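4. Setting up your Mivora garment steamer

Before you start

Remove the tank plug. It is clear plastic and has been fitted so well that a number of owners have filled the tank around it and rung us about the puddle.

The Mivora is supplied with a hose, a steam head, a fabric brush and a pole in four sections. The sections are identical except for the one that isn't, which has a grey collar and goes at the top.

4.1 Assembling the pole

1. Stand the base on a hard, level floor. Carpet counts as level only in the opinion of people who sell carpet.

2. Push the plain sections together until each one clicks. If you hear two clicks, one of them was your wrist.

3. Fit the section with the grey collar and hang the steam head on its hook.

4. Screw the hose into the base, clockwise, finger tight. Put the pliers back in the shed.

4.2 Filling and heating

1. Fill the tank with cold tap water to the MAX line. In hard water areas, use demineralised water from the laundry aisle. Do not add perfume, fabric softener or eucalyptus oil, however nice your nan's linen cupboard smelt.

2. Switch on at the wall, then at the base. The amber light comes on.

3. Wait for the green light, about 49 seconds. Standing over it does not help.

4. Point the head into the sink and hold the trigger for 15 seconds to clear the hose. The first burst is mostly water and goes wherever it likes.

CAUTION: Steam burns. Never steam a garment while somebody is wearing it, even if the taxi is outside.

4.3 Steaming and putting away

1. Check the care label. If it has been cut out because it was itchy, test a patch inside the hem.

2. Work from the top down, keeping the head moving. Ribbed collars and cuffs should be steamed from the inside with the brush off, or they will stretch and stay that way.

3. Leave the garment on its hanger for 19 minutes before folding. Fold it any earlier and you will be pressing in brand new creases at your own expense.

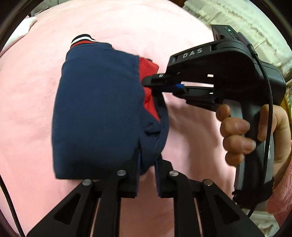

4. Stack heavy items at the bottom of the drawer and leave a little room at the top. A drawer that has to be closed with a knee will undo most of section 4.3.

NOTE: Empty the tank after every use. Water left in over winter develops a character of its own.

4.4 Descaling

The amber light flashes when the unit is due for descaling. Use Boster sachets or plain white vinegar, one part to two parts water. Brown vinegar also works, if you want your good shirts to smell of fish and chips until February.

Manual revision: April 2018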